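Filed under: Village Life, Odds and Ends
Print this item | E-mail this to a friend

THE LENDING CUPBOARD, ONE YEAR ON

It is a year since the old coal store behind Trimley Hall was swept out, whitewashed and declared a lending cupboard. The idea, for those who have managed to avoid it, is simple. Most of us own a hedge trimmer we use twice each summer and a fondue set we have used once in our lives. If we put them all in one place, the whole village could share them, and our own cupboards could go back to being full of carrier bags.

I was asked to look after the book. I said yes because I thought it would be restful.

The first thing we learned is that people are far keener to give than to borrow. Within a week of opening we had 7 bread makers. I drew the line there, in writing, on the door, and the next morning found an eighth on the step with a note that said "Works, I think". We have since been offered a canoe, half a loom and a rowing machine with a strong smell of dog. The canoe is still under discussion. The loom is waiting for its other half.

The second thing is that everybody wants the same item on the same day. We own one carpet cleaner. For eleven months of the year it sits at the back under a sheet. In the week before Christmas it is passed from house to house like a visiting bishop, and words have been exchanged over it on Davville Road that I shall not print in a parish newsletter. This year there will be a list. It opens in November, you may put your name down for one morning or one afternoon, and "the whole weekend, as per my late mother's arrangement" will not be accepted.

We have now made 162 loans, and most things have come back. The pressure washer returned cleaner than it went out. The long ladder returned by way of Lenz, where it had apparently been helping somebody's cousin with a gutter. The jam pan went out for a fortnight in plum season and I have not had the heart to ask. If you have it, and you know who you are, we would settle for the pan or a decent share of the jam.

Members have also asked for a little more help with tools they have never held before, which seems fair. Half the point of borrowing a thing is finding out whether you can bear it. So on the first Thursday of each month somebody will be at the long table from seven o'clock to let you pick things up, ask how they work and put them down again with your dignity intact. Tea is 50p. Biscuits depend on who is on the rota.

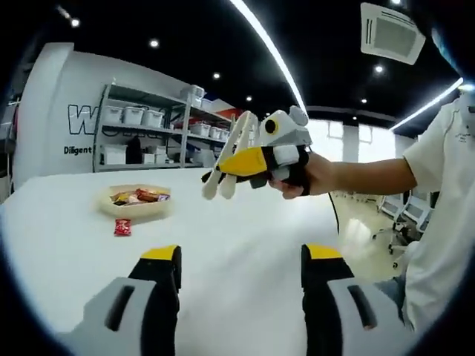

WHAT WE STILL NEED

Shelves, mostly. The present ones were put up by Lieselotte Wunderlich and me over a single wet weekend, and she would like it known that the level ones are hers. We could also do with:

- a sack truck with two wheels that agree
- extension leads, long, and not mended with parcel tape
- children's wellingtons in any size, in pairs if possible
- a wallpaper table
- no bread makers

THE RULES, AGAIN

Three weeks is the limit. It was printed on the card, it was printed on the new card, and it is painted on the inside of the door in letters you could read from Waneck. If you need longer, ring and say so. I have never yet refused anyone, but I do enjoy being asked.

Please bring things back clean. The tile cutter came home in April wearing most of a bathroom.

Please do not lend our things on to other people. I know it feels neighbourly. It is also how a ladder gets to Lenz.

If something breaks, tell us. We will not be cross. Last year's strimmer was put back in its place very gently with the head balanced on top, and I picked it up by the handle in front of a visitor.

Membership stays at £3 a year, payable in the tin. Foreign coins have been noticed.

READER COMMENTS

Marjorie P.
Very pleased with the steam mop. Less pleased to find out what colour my kitchen floor is.

Tom on the Green
Can I put my name down for the carpet cleaner now? I'm away at the start of November.

Editor
No, Tom.

Gutterman
For the record the ladder was only in Lenz for two nights and it was my brother-in-law, not a cousin.

Bev
I have a wallpaper table you can have. Also a bread maker, nearly new, still got the paddle.

Print this item | E-mail this to a friend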